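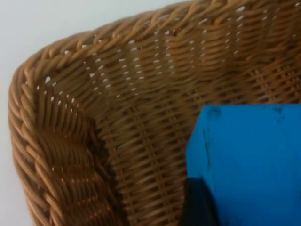 Issue 7, page 4

Open Day at the Girkcombe Workshop: Gallery

The Girkcombe Workshop opened its doors to the public in October. Visitors from the town and from neighbouring schools were welcomed to the Bellamy Room, where members of the Dratoris project gave demonstrations of robot handling throughout the afternoon. A selection of pictures is presented on this page.

The blue block in the wicker basket, with a gripper finger against its side. Woven baskets were chosen for the handling sessions this year, and visitors were invited to ask questions while the work was under way.

Demonstrations began at 2 pm, and each group was limited to 50 persons. The project team wishes to thank all those who waited patiently for a place – the second session in particular was very well attended.

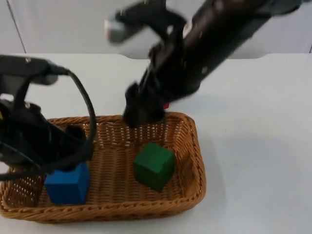

Between sessions, staff spoke about the training of the arms and the care taken in preparing each task. The project has now recorded 3000 handling attempts, and a short printed account of the work was offered at the door. Copies remain available from the Workshop office on request.

Younger visitors were particularly interested in how two arms may share a small space without meeting. A talk on this subject will be given in the Rodano Hall next term – details will be published in the next issue.

Schools wishing to arrange a separate visit are asked to write to the Workshop office, stating the age of the pupils and the size of the party.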